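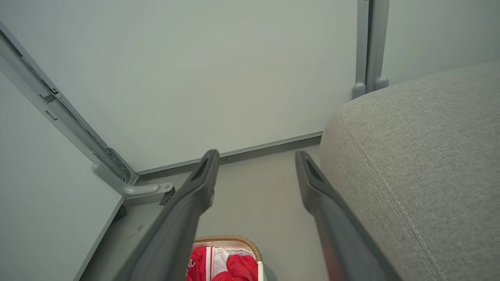
Laundry baskets in the living room, yes or no?

IngvildB
Settle something for me please. We moved into a small flat in Nenbridge in May and there's no room for a laundry basket in the bathroom (the door won't open if you put one there, I've tried it three ways round). So a wicker one has ended up in the living room next to the sofa and my other half thinks it looks awful. I think it's fine! It's wicker, it's sort of decorative?

vilgot_k
Fine if it's got a lid. Without a lid you're just sitting next to your socks.

Posted by: mossy235
Disagree with Vilgot, lids are a pain. Ours got used as a shelf within a week and then the washing went on the floor beside it. Open top every time.

vilgot_k
Put the washing in a bedroom then. I wouldn't want football kit by my elbow while I'm having my tea.

IngvildB
There's no space in the bedroom either, the bed goes wall to wall. It's mostly clean stuff waiting to be folded by the way, the dirty things go straight in the machine.

PegBag
Oh well that's different, clean washing can live anywhere. One warning about wicker and sofas though, keep a gap. Ours had a rough bit on the rim and it pulled threads on the arm of a light grey sofa, and you see every one on that sort of woven fabric. I sewed a cotton liner that folds over the top and it's been good since.

mossy235
Seconding the liner. And watch anything red if it goes in damp with whites, I've got a pink pillowcase to prove it.

Tolly_980
Get a proper tall one from Öberg, ours is 10 years old and still going. Not cheap mind.

vilgot_k
Tall ones are worse, everything you want is at the bottom.

IngvildB
Right, I'm going to try a liner and shift it along a bit from the sofa. Does old sheet fabric do, PegBag, or is that too thin?

PegBag
Old sheet's perfect, just double it at the rim.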